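Jawad Arain has supervised the robotics elective long enough to distrust the word "learning" when it is attached to a machine. He teaches it anyway, in a room he shares with the ceramics class, and when I asked what his students would have to show by May he laughed at me.

"A cup," he said. "They might be able to pick up a cup."

The project is called Girkero, a name the students voted on and that he says he argued against. The plan is simple enough to fit on the whiteboard. Students squeeze and steer a hand-held gripper through a small task, over and over, while it records. The recordings go into a model. The model then drives an arm that the school has been promised through Plulura, a regional program that lends equipment to clubs. The arm had not arrived when I visited.

"So we have the data and no robot," Arain said. "I have asked twice. I get very friendly emails."

I told him I had read the program's brochure, which promises that students will "teach robots the way they would teach a friend." He made a face.

"If I had to show a friend how to lift a paper cup 777 times, I would worry about my friend."

That is the number of recordings the class has so far. I asked how many were any good, and he pulled up a spreadsheet. Nearly a third are marked for review, a job that falls to eight students who do not agree on what a bad one looks like. One rejects any take where the fingers come in crooked. Another keeps those on purpose, arguing that the arm will come in crooked too.

"She may be right," he said. "I can't tell them she's wrong, anyway. I'd need the arm for that."

He let me scroll through views from the gripper's own camera while he looked for a charger.
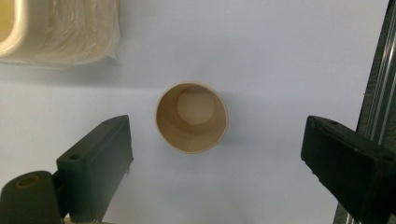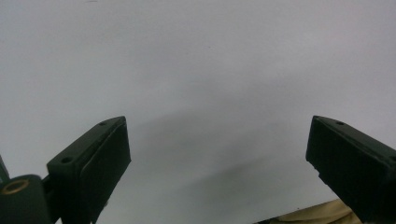
## "Ask me what it does with a mug"

My main doubt going in was a plain one. A paper cup on a white table is about as kind a problem as you can set, and I said so. Arain did not put up a fight.

"It's a very kind problem. Ask me what it does with a mug. I have no idea. Ask me what it does with the same cup on a brown table. Also no idea, and that one bothers me more."

The students wanted to change the background early on. He held them back, a choice he now half regrets. His thinking was that a class should get one thing working before it gets ambitious. The trouble is that one thing working, on one table, can look a lot like success to a parent at an open house.

"People clap," he said. "I would clap. Then I'd want somebody to move the table."

He is harder on the competition the class has entered, the Zidari Challenge, where teams are scored on a task they know months in advance. He thinks the rules reward rehearsal. He has entered two teams all the same, mostly for the deadline.

I asked whether the students share his doubts.

"Some. The ones who do the reviewing do. You watch a couple hundred clips of a hand closing on a cup and you stop being impressed by the word 'intelligence.' The ones who write the code are still in love."

## What they get out of it

Here I pushed him. If the arm never comes, and the model only knows one cup, what was the term for?

He took a while with that. He talked about labeling, and about a long argument over whether a take should start before or after the fingers open. He talked about a student who rewrote the naming rules for the files and got the whole class to follow them. None of it sounded like the brochure, and I liked it better for that, though I'm not sure it needed a robot.

"Maybe it didn't," Arain said. "But they wouldn't have argued that hard over a worksheet."

He wants to run the elective again next year with a different object and at least one other table. He has also written to Rizvi, a repair shop across town, about a secondhand arm, and is waiting to hear what they want for it.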